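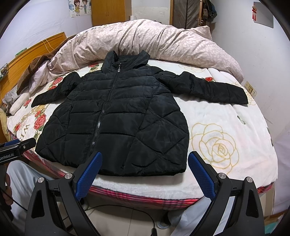 Thenmozhi Unnithan wrote to ask whether a puffer jacket has to hang up all summer or whether it can be folded, and said she had been told both by people who sounded sure. Her closet rod was full and she had one shelf left.

It can be folded. Questions like hers make up a good part of our mail, and we answer them whether or not the person ever sends us a coat.

About Hornudden

Hornudden cleans, mends and stores winter outerwear. We work on puffer jackets, parkas, snow pants, quilted vests and children's snowsuits. We do not take leather, fur or wedding clothes. The shop is at 477 Ivside Street, with the counter in front, the wash room behind it and the storage floor upstairs.

We started as the coat counter of a regular dry cleaner called Bakhtiari. Every spring the coats came in together, and every spring they took up the rail space needed for shirts and suits. When the cleaner closed, we kept the big front-loading washers and two of the dryers and took on coats only. Some of our customers still make their checks out to Bakhtiari. The bank has been patient about it.

What we do with a coat

When a coat comes in, we lay it flat on the table, front side up, with the hood open and the sleeves out to the sides. Most problems show up in that position. A baffle that has lost its fill lies flatter than the ones next to it. A split seam opens a little when the sleeve is stretched out. We run the zipper all the way down and back up, check the pull, and go through the pockets. Whatever is in the pockets goes into a paper envelope with your ticket number on it.

Then we turn the coat over and do the same on the back. Stains get marked with a safety pin and a paper tag. Collars and cuffs are almost always the dirtiest part, and they are treated by hand before anything goes in the machine.

Down and synthetic fill are washed separately. Drying is the slow part. A down coat can feel dry on the outside and still have damp clumps along the hem, so it goes through the dryer on low, comes out, gets shaken and pressed by hand, and goes back in. We keep every coat for 72 hours from drop-off, even in a quiet week. If you need it sooner, please ask before you leave it. Sometimes we can help and sometimes we can't.

Repairs

We replace zippers, zipper pulls, snaps, cuff elastic and drawcords. We patch small tears in nylon shells and refill baffles that have gone flat. A patch on a glossy shell will show. We match the color as well as we can, but the shine is rarely the same, and we would like you to know that before you pay for it. We keep a bin of metal and plastic pulls at the counter, and you are welcome to look through it. A pull costs very little and we can put it on while you wait.

Storage

The upstairs floor holds 600 coats. It is dry and dark and kept cool. Of those places, 200 are shelves for folded pieces and the rest are rails. Long parkas go on the rails. Short jackets and children's things are folded loosely and put in cotton bags. We do not use vacuum bags for down.

Storage runs from April through October. You can pick your coat up early if the weather turns. Send us a message before noon and it will be at the counter the next morning.

Our ticket and shelf system is called Naniteck, and it is a card file. Each coat has a card with the name, the shelf or rail number, the date it came in and any notes about its condition. The name was on the side of the cabinet when we bought it secondhand, and it stuck.

If you store at home

You don't need us for this. Wash the coat first, or at least wipe down the collar and cuffs. Make sure it is dry all the way through. Empty the pockets.

Lay it flat on a bed or another clean surface with the front up. Close the zipper. Smooth the body with your open hands, working from the collar toward the hem. Fold one sleeve straight across the front, then the other on top of it. Fold the hood down over the collar. Bring the hem up to the chest and fold once more if the shelf is short. Press gently while you fold and let the air come out on its own.

Put it in a pillowcase or a cotton bag and set it at the top of the pile, with nothing heavy on it. A zippered fabric wardrobe is fine too, as long as the room stays dry. Once or twice over the summer, take the coat out, shake it and fold it again along different lines.

In the fall, hang it up for a day before you wear it. If it still looks flat after that, a short turn in a dryer on low with two clean tennis balls will usually bring it back.

Hours and contact

The counter is open from 8 a.m. to 6 p.m., and until 7 p.m. in March and April. There is a drop slot to the left of the door for after hours. Please put your name and phone number in a pocket and tell us which pocket. The slot is too narrow for a long parka.

Parking is behind the building, off the alley. Mail and written questions go to the street address, attention Coat Counter. We answer mail in the order it comes in, and February is our slowest month for replies.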